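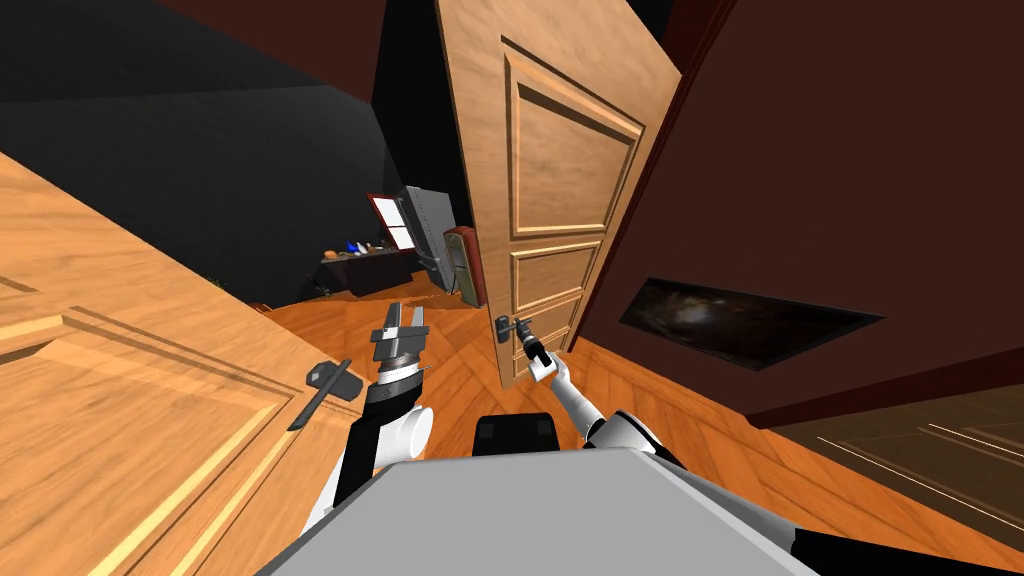 Section 3: Setting Up Your Stivach Dehumidifier

Read this section before you plug in the unit for the first time. It covers placement, leveling, the drain hose, the first run and the humidity setting. Filter cleaning and winter storage are in Section 4.

3.1 Before you start

You will need a flat screwdriver and a spirit level. A bucket is useful if you plan to fit the drain hose. The hose, two clips and the spare filter are packed in the lid of the box.

1. Stand the unit upright and leave it for 3 hours before switching it on. The oil in the compressor needs time to settle after shipping.
2. Remove the tape from the bucket door, the air grille and the power cord.
3. Pull out the bucket and take out the foam block under the float. The unit will not start with the block in place.
4. Slide the bucket back in until it clicks.

CAUTION: Do not lay the unit on its side or back. If it has been laid down for any length of time, stand it upright and leave it overnight.

3.2 Choosing a location

The Stivach is rated for spaces up to 925 square feet with the ceiling at normal height. A basement with open stairs counts as part of the floor above, so include both when you work out the area.

1. Place the unit on a hard, level floor. Thick carpet blocks the lower intake.
2. Leave 11 inches of clear space on the grille side and behind the unit.
3. Keep outside doors and windows closed while the unit is running. Doors between rooms may stay open if you want to dry more than one room.
4. Keep the unit away from radiators, clothes dryers and direct sun.

Check the floor with the spirit level, front to back and side to side. Small differences can be taken up with the two screw feet at the front. Turn a foot clockwise to lower that corner.

NOTE: A unit that leans forward may report a full bucket when the bucket is half empty. Level it again before calling for service.

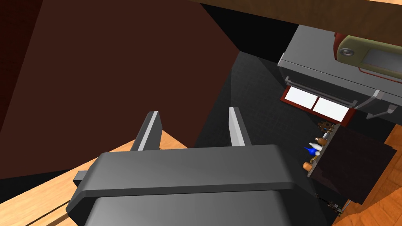

3.3 Fitting the drain hose

The hose is optional. Without it, water collects in the bucket and the unit stops when the bucket is full. With it, water runs to a floor drain or sink by gravity – the unit has no pump.

1. Unplug the unit.
2. Pry off the round cap at the back with the flat screwdriver. Keep the cap.
3. Push the hose onto the spout as far as it will go and secure it with one clip.
4. Run the hose downhill all the way to the drain. Use the second clip to hold the free end.
5. Pour a cup of water into the tray and watch that it comes out at the drain end.

CAUTION: Do not use an extension cord. The unit draws 400 watts and should have a wall outlet to itself. 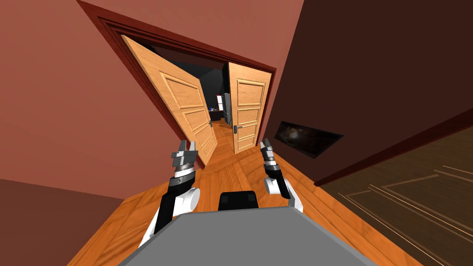 Rernavora Home Products
Technical Writing Group
Revised July 2021

3.4 First run

1. Plug in the unit. The bucket light flashes once and goes out.
2. Press POWER. The fan starts right away. The compressor may take a few minutes to join in.
3. Press MODE until the word DRY shows on the display.
4. Let the unit run for a full day without changing anything.

The first day's reading is often higher than you expect. Walls, books and furniture give up moisture slowly, and the number may go up before it comes down. A slight plastic smell is normal and clears by itself.

3.5 Setting the humidity

Press the up or down arrow to choose a level. Most homes are comfortable in the middle of the range. For a musty closet or a laundry area, start lower and raise the setting once the smell has gone. The unit remembers its last setting after a power cut.

If the display shows E1, the coil has iced over. Switch off, wait for the ice to melt and move the unit to a warmer spot. If it shows E2, remove the bucket and check that the float moves freely.

NOTE: Owners of the older Astura model can use the same hose, but the filter is a different size. Astura filters do not seal in the Stivach and should not be trimmed to fit.

Write the serial number from the label behind the bucket on the inside cover of this manual. You will need it to order parts.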